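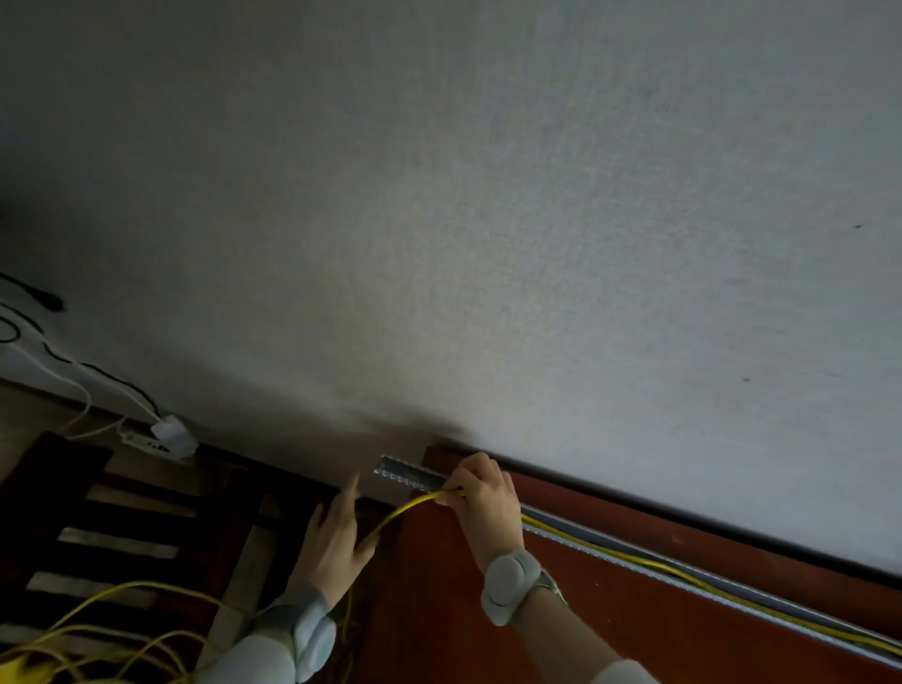 Gray slotted raceway on a wood baseboard, yellow cable going in by hand.

Reading time: 4 minutes

Search products, parts, guides

Pustusus Slotted Baseboard Raceway, gray

Print this page | E-mail this page

We sell this raceway, so take that into account. We also get more returned raceway than anything else in the cable aisle, and most of it comes back for the same few reasons, so this page is longer than the one the maker sent us.

The maker's sheet says it "disappears into any room." It's a gray plastic channel. On gray trim it might disappear. On a reddish-brown wooden baseboard like the one in the photo you'll see gray, and if the cable is bright yellow you'll see yellow too until the cover goes on. If looks matter most to you, buy the Horport closed trunking in brown and put up with how stiff it is.

What it does do is hold a cable along a baseboard and let you get at it again. The side walls are cut into teeth, so a cable can leave between them wherever you need it to. Farah Khoo on our trade counter likes it for offices where the desks get moved every few months. She wouldn't put it in her own living room and she has told customers so.

What you get
Straight lengths of channel, with a snap-on cover for each. Adhesive strip is already on the back. No corners, no end caps, no screws. The sheet shows all of those in its drawings, in small gray print marked "optional." They are sold separately under stock number 1091.

About the adhesive
It's fine on clean, smooth, painted wood. We are less sure about waxed or oiled trim. Igor Matoušek stuck two lengths to an old varnished board in our stockroom in October, one wiped down with alcohol first and one straight over the dust. The wiped one is still up. The dusty one let go at one end within a week. One board in one stockroom isn't much of a test, but it's more than the sheet offers. For anything heavier than a single network cable, use screws through the base and forget about the tape.

Don't stick it to textured wall. People do this to keep the baseboard clear, and a speckled or grainy finish gives the tape very little to hold.

Fitting
The sheet says "no tools needed." You need something to cut with. A fine-toothed hacksaw does it, or decent snips if you cut between the teeth. Dry-fit every piece before you peel anything.

Put the long run up first and leave the short piece by the corner for last. We find it easier to lay the cable into that short piece in your hand, thumb on the cable, and then offer both up to the board together. Trying to poke the cable in after the piece is stuck down in a corner is how teeth get snapped. Leave the cable some slack on the loose side and don't bend it hard.

Capacity
Rated by the maker for 5 network cables. Irfan Chong got 5 in, and then the cover wouldn't stay shut. We'd call it 4, and fewer if yours are the thick shielded kind.

Compared with the others
The Chong flat channel is slimmer and has a better cover, but with solid sides you have to cut your own exits. The Stondormont is the same idea as this one at a higher price. Qistina Subramaniam, who does our buying, has had both on her desk and can't find what the extra money pays for. If you can, tell us.

Returns
Unused lengths only, tape still covered. Cut pieces can't come back, even if you cut them wrong because of the drawing on the sheet. We've raised the drawing with the supplier.

Page checked by Janaka Saha, 28th November

Print this page | E-mail this page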